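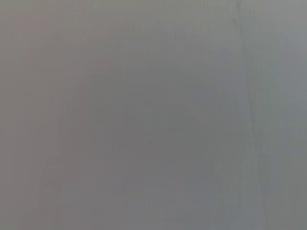 Grau, nach links hin etwas wärmer

Über uns

Wir sind Trekance und bringen Menschen zusammen, die einen Betrieb abgeben wollen, mit Menschen, die einen suchen. Klingt einfach, ist es selten, und genau deshalb machen wir es so gern!

Angefangen hat alles mit einer Schreinerei. Berenice Alvarado hatte dort als junge Buchhalterin gearbeitet, als der Inhaber ihr eines Abends erzählte, dass er im März zusperren würde. Volle Auftragsbücher, ein eingespieltes Team, kein Nachfolger. Berenice fragte herum, telefonierte zwei Wochen lang in jeder Mittagspause und fand schließlich eine Meisterin aus dem Nachbarort, die schon lange etwas Eigenes wollte. Die beiden waren sich nach drei Treffen einig. Über den Kaufpreis haben sie dann noch vier Monate verhandelt (das ist ganz normal, wie wir heute wissen).

Aus dieser einen Übergabe wurde eine zweite, dann eine dritte, und am 14.06.2018 haben wir Trekance gegründet. Damals saßen wir zu dritt in einem Büro mit einem Telefon und sehr vielen Aktenordnern. Heute haben wir 157 Übergaben begleitet, vom Malerbetrieb mit zwei Angestellten bis zum Maschinenbauer mit eigener Lehrwerkstatt. In den Firmen, die auf diesem Weg weitergeführt werden, arbeiten zusammen 2.088 Menschen. Auf diese Zahl sind wir richtig stolz. 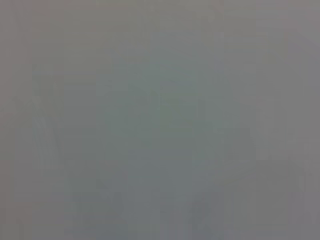
Grau mit einem Hauch Blaugrün

Wie wir arbeiten

Am Anfang steht immer ein langes Gespräch im Betrieb. Wir lassen uns alles zeigen: die Halle, die Zahlen, den Kalender an der Wand, auch das, was liegen geblieben ist. Danach schreiben wir ein Profil, das der Inhaber selbst freigibt, und gehen in unsere Kartei. Dort stehen zurzeit rund 50 Interessentinnen und Interessenten, die wir alle persönlich kennen. Eine öffentliche Anzeige schalten wir nur, wenn beide Seiten das möchten.

Für Bewertungen nutzen wir Zilmont, unser eigenes Rechenmodell. Es ist kein Zauberkasten, aber es macht sichtbar, woran ein Preis hängt: an einem Großkunden etwa, an einem Mietvertrag oder an der Person, die seit 20 Jahren jedes Angebot selbst schreibt. Oft sitzen Käufer und Verkäufer gemeinsam davor und diskutieren — für uns die spannendsten Nachmittage überhaupt!

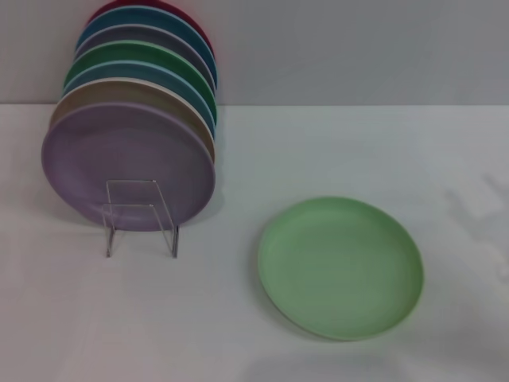
Bei der Finanzierung stehen wir ebenfalls daneben. Wir bereiten die Unterlagen für die Bank vor, gehen auf Wunsch mit zum Termin und rechnen durch, ob ein Teil des Preises als Verkäuferdarlehen stehen bleiben kann. Steuerliche und rechtliche Fragen geben wir an Kanzleien weiter, mit denen wir seit Langem gut auskommen.

Nach der Unterschrift

Viele Käufer stehen am ersten Morgen in ihrer neuen Firma und fragen sich, wo der Schlüssel für den Heizungskeller hängt. Dafür gibt es Horobets, unser Begleitprogramm für das erste Jahr, mit festen Terminen und einem Stammtisch, an dem sich frischgebackene Inhaber austauschen. 103 Betriebe haben bisher mitgemacht, und einige kommen immer noch vorbei, obwohl ihr Jahr längst um ist.

Unser Büro liegt in Hurngate, gleich hinter dem Bahnhof. Wer uns kennenlernen möchte, ruft einfach an oder schreibt ein paar Zeilen — das erste Gespräch kostet nichts, und Kaffee gibt es auch.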